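Arnholm House Residents' Association
Minutes of the monthly meeting, held in the ground floor meeting room
Monday, start at 7 p.m.

The quorum was reached. The minutes of the January meeting were read and accepted with one correction: the bicycle hooks are on the north side of the yard, and it was written south.

1. Money
The account stands at $2970 after payment of the heating inspection. The invoice from Wallner for the stairwell lamps, $817, has arrived and is correct. It was agreed to pay it this week. Two households still owe the yearly fee and will get a second letter.

2. Boiler room
The new heater control from Watlow is working since the holidays and there were no complaints about the temperature on the upper floors. The door to the boiler room must stay locked. The key is again on its hook in the mail room, and whoever takes it should write it in the notebook.

3. Storage cellar
There was a long discussion about the things standing in the corridor of the cellar. Owners have until the next meeting to move them into their own compartments. A paper will be hung on the cellar door. The proposal to rent a container was voted down, 4 in favor and 13 against.

4. Painting of the common areas
The offer from Ratus for the painting was discussed at the last meeting and the color was left open. Three shades were proposed again: pure white, pale gray and a light yellow. The yellow was withdrawn after a short exchange. Those in favor of pure white said that it makes the stairwell brighter in winter. Those in favor of gray said that white shows every hand mark next to the banister, and this was the experience with the previous paint.

It was asked if a pale gray would look too cold. For comparison, a plain surface in gray-white was looked at, where the upper part is brighter and cooler and the tone becomes a little darker and warmer toward the middle. 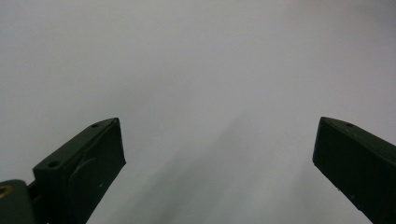
One resident answered that a gray like this is fine for the stairwell but too dull for the entrance hall, where there is no window, and asked that the hall be painted in pure white. Another resident would prefer one color everywhere, so that repairs can be done from the same bucket.

Vote: pale gray for the stairwell and pure white for the entrance hall, accepted by majority. Ratus will be asked to confirm that two colors do not change the price. The finish should be washable up to the height of the banister.

5. Other matters
The front door closes too hard again. The screw on the door closer will be adjusted before the painters come. The request for a second bench in the yard is moved to the next meeting.

The meeting was closed at 8:40 p.m.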